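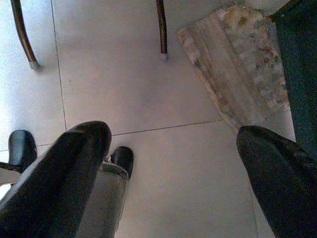
The Denska is a two-armed household robot assembled and looked after at Busuvthorpe. It is used indoors for fetching, sorting and putting away, and most of what is written about it concerns its upkeep. This article covers the setup, routine care and repair of the arms, wrists and grippers.

Layout

Each arm ends in a boxy wrist module, with a gripper bolted to the front of it. The gripper fingers are curved and close toward each other. A small camera sits at each wrist and looks along the fingers, and another is carried at the head. The wrist cable supplies power and carries the camera signal.

Setup

A new machine is set up in the home where it will work, as the arms need to be adjusted to the height of the furniture. The person doing the setup levels the base, plugs in both wrist cables and runs the arms through their full travel with the grippers empty. The wrist cameras are then lined up with the fingers. On a tiled floor, the grout lines give a handy straight edge for this.

Reach is tested next. Shelves are the usual trouble spot: the arm has to pass the front edge without the elbow catching on the door. Riaan Ngubane's setup notes call for the reach test to be done with the shelves stocked as the household keeps them. 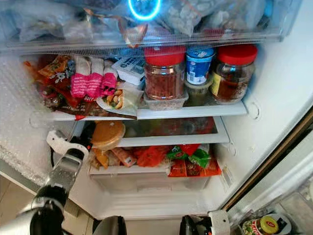 Both grippers at an open refrigerator, the left near the frosted side wall.

Cold and moisture are hard on the fingers. After work in a refrigerator, the grippers are wiped with a dry cloth and left open for 17 minutes before the next job. Grease on the finger faces is removed with warm water and a drop of dish soap. Solvents dull the surface and are not used.

Routine care

Finger faces are checked every 400 grips and replaced at 1000, or sooner if a crease has opened into a split. Poonam Tyagi drew up the Mastimora checklist, a single page kept with the machine. It has six entries, covering the finger faces, pads, bolts, cable plugs, lens and joint covers.
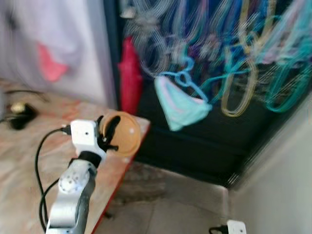
Siyabonga Pillay

The cable must hang in a loose loop beside the arm. If it is pulled tight, the plug works its way out of the wrist and the camera picture drops out when the arm turns. Most reported camera faults are cured by reseating the plug.

Repair

Worn fingers are changed in the home. The power is shut off, the arm is propped on a table and the old finger is unbolted. Grip is then tested on a light, rounded object before anything breakable is tried. Faults inside a joint are dealt with at the Gumede workshop, where the whole arm is swapped.

Categories: Household robots | Robot maintenance | Grippers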